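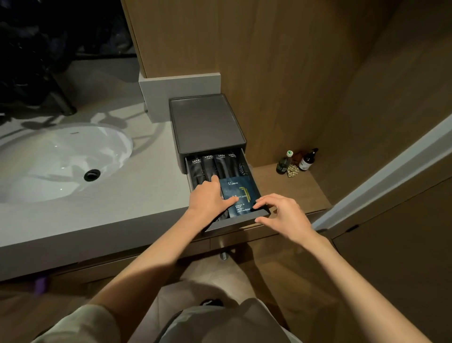
Duschhauben-Dienst am Waschtisch, Schublade noch offen.

Sonntag, 9. Dezember, und ich stehe schon wieder im Bad und räume Tütchen ein. Für Sedik zeigen wir gerade Handgriffe aus dem Hotelalltag vor, alles mit den eigenen Händen, und später soll der Roboter das nachmachen. Klingt nach Zukunft, ist aber vor allem Schublade auf, Päckchen rein, andrücken, Schublade zu. Und dann von vorn!

Die Duschhaube ist übrigens mein Endgegner. Das Päckchen liegt gern schräg vor den schwarzen, und ich will dann dauernd nochmal mit dem Zeigefinger nachdrücken (zu Hause würde ich es einfach reinwerfen und fertig). Langsam machen, beide Hände sichtbar lassen, nicht hektisch werden. Nach etwa 200 Durchgängen träumt man davon.

In Urnham haben wir es vorher mit Fernsteuerung probiert, da habe ich für eine einzige Schublade 11 Anläufe gebraucht. Mit der Hand geht es viel flotter, dafür schleichen sich Marotten ein, die der Roboter bestimmt brav mitlernt.

Im Januar sind dann die Handtücher dran. Falten kann ich immerhin.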